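Workshop tips for the software side, collected over one long November at the bench. We run a two-armed robot on small-parts insertion: pegs, gears, little cylinders, all of it on a flat white board. I write most of the planning code and Amarachi Lawal does perception, and between us we've made every mistake below at least once. Take what's useful!

## Setting up the bench for the software

**Give the cameras a dull background.** Black table, black cloth hung behind. Our segmentation got noticeably better the afternoon we put the cloth up, and we hadn't touched a line of code. Iron it if you can be bothered. We couldn't.

**Pick one part colour and stick with it.** Blue parts on a white board are a gift to a colour threshold. You can get a rough mask in a few lines and save the clever model for the hard bit, which is working out which way a peg is pointing.

**Put the board down crooked.** I mean it! If it's always square to the table you'll never find out that your planner has quietly assumed zero rotation. Ours had, for weeks. Now we nudge it between runs and let the registration step earn its keep.
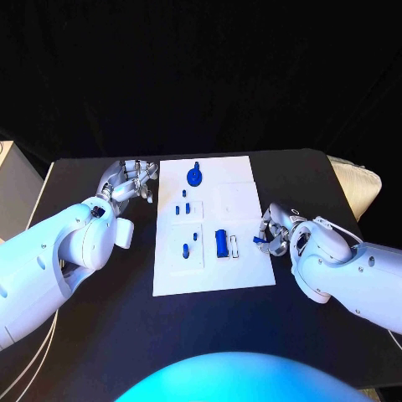 **Register to the board, then the parts.** Find the corners of the sheet first, build a frame from those, and store every target in that frame. When someone bumps the table you only have to redo one transform. Sotik (our little calibration tool - the name was a typo that stuck) does this at the start of each run and refuses to go on if the corners disagree by more than 3 mm.

**Label shiny things separately.** Bare metal throws the depth readings all over the place. Anything silver gets its own class and its own, much fussier, confidence cut-off, and if the score is low the planner goes round it.

## Planning tips

- Plan the two arms together, even when one of them is only waiting. A parked arm is still an obstacle, and a big one.
- Choose the waiting pose on purpose. Hovering off the side of the board is fine, hovering over it blocks the head camera.
- Pad your collision model for cables. We wrap a fat capsule around each forearm and treat it as solid. It costs a bit of reach and saves a lot of swearing.
- Cap the retries at 3. After that, back off, take a fresh look and replan from scratch. A fourth go with the same stale pose never got us anywhere.
- Keep the approach and the insertion as separate steps with separate speeds. You'll want to tune one without wrecking the other.

**Model the peg as part of the hand.** Once it's pinched between the fingertips, attach it to the hand in the planning scene, with its real length. Forgetting this is the classic way to knock over whatever's standing next to the target. Then detach it the moment you let go! Amarachi found a bug where our planner thought it was still carrying a peg from the run before, and it was taking the most wonderfully cautious detours around nothing.

**Don't hard-code the hand.** Keep grasp definitions in a config file, one per end effector, and load them by arm. A gripper and a five-minute edit should be all it takes to try something different on the left side. Hillero, our task runner, only ever asks for "pinch this, point it that way" and leaves the finger details to the file. 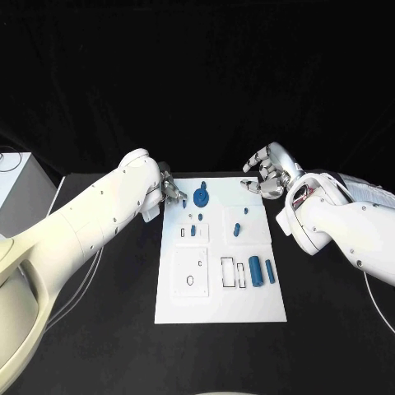
**Name your targets after places.** "Left plate, centre hole" reads well in a log at six in the evening. "Target_07" doesn't. We renamed the lot in one sitting with a pot of tea, and debugging has been far more cheerful.

## Logging

Save the planned path next to the path the arm followed, with the same timestamps. Plotting one over the other is my favourite thing in the whole project, and it's how we caught a controller lag of 71 milliseconds that I'd been blaming on the vision.

Keep the failures too. We've got 297 failed insertions in a folder, sorted by what went wrong, and every change to the perception code gets replayed against them before it goes near the real arms. It takes a coffee's worth of time and it's brilliant.

Write the software version into every log file. Do it today, before you need it.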